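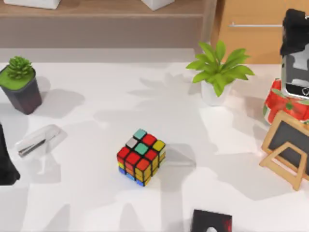
Why do you teach grown people to write letters by hand, a reader from Tradach asked us last winter, when everybody has a telephone? We get this question often, and we are always glad to answer it.

## About Cusell Letter School

Cusell is a small correspondence school in Titley. We teach handwriting and letter writing to adults, mostly by post. A student receives one lesson each month, copies the exercises, writes one full letter to the school and sends everything back to us. A teacher reads it, marks it in green pencil and answers with a letter of the same length.

The course has 7 parts. The first two are only about the hand: how to sit, how to hold the pen, how to keep the line straight without ruled paper. After this we go to thank-you notes, letters of sympathy, letters to an office, and long letters to a friend. 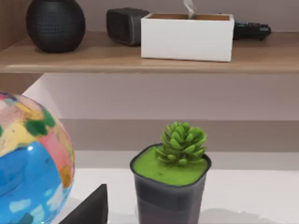
The fourth part of the course is the one our students like best, and it is also the hardest. It asks for a full page on what is near you at home, with no news and no opinions. Many students answer that they have nothing to write about. We tell them that a tissue box standing on a shelf, with a remote control lying behind it and a round black vase farther along, is already enough for a good paragraph, if the writer is patient with it. A friend who lives far away likes to know such things.

## Numbers and fees

Since our opening we have answered 2,851 student letters. The full course costs $120, with paper and return envelopes included. Pens are not included. We recommend the Noiphan practice pen, but any pen which does not leak is fine.

New students may begin in January or in September. Please write to us by post, if you can. We also read e-mail, every morning until 11.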